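Prindholm Garment Rack Cell
Two grippers, hanging rail, hand-held
Item 1833

The Prindholm cell is sold for hanging knitwear and shirts in stockrooms and laundries. We stock it, and we'd still ask you to read this before ordering.

It handles one garment at a time. Both grippers need a decent pinch of cloth, and soft knits bunch and twist on them. Budget for a person nearby. The maker's brochure talks about homes too. We don't sell it for that.

In the box: 2 grippers, rail, 4 spare fingertip pads, cables. Hangers not included.
Returns: 100 days, unopened or not.

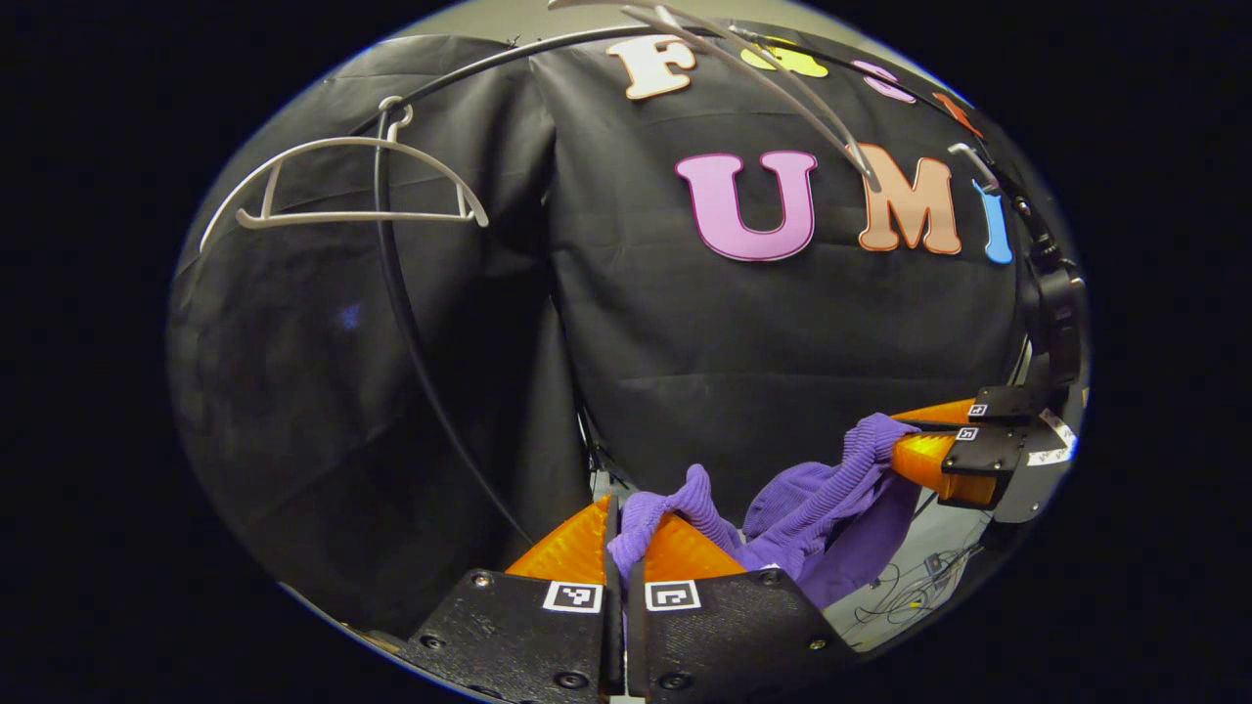 Johanna Holzer wrote in to say that her shop tried one in October and went back to hanging sweaters by hand, though she kept it for shirts. Would she buy it again? At half the price, maybe.

Ships from our Mayrhofer warehouse. Ask for a demo first.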